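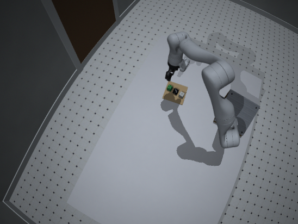 The Vurville Wudthorpes are an amateur baseball club based in Vurville, playing in the Farquharson League, a summer competition for town teams. The name is an old spelling of Workthorpe, the mill district where the club's first players lived. Training has changed a good deal under manager Craig Innes, a former catcher. Innes has kept the drills themselves simple - long toss, towel work and short bullpen sessions.

The Wudthorpes play a 42-game schedule and have won the league title three times. Home games are held at Workthorpe Field, which has bench seating for 200 and a short porch in right. The park has no lights, so all games start in the afternoon.

Alasdair Halliday, a left-handed starter, holds the club record for complete games. He retired as a player in December and was named pitching coach on Jan 27, 2020. His number, 3, is the only one the club has retired. The main rivalry is with Farquharson Mills, and the two teams meet on the last weekend of every season.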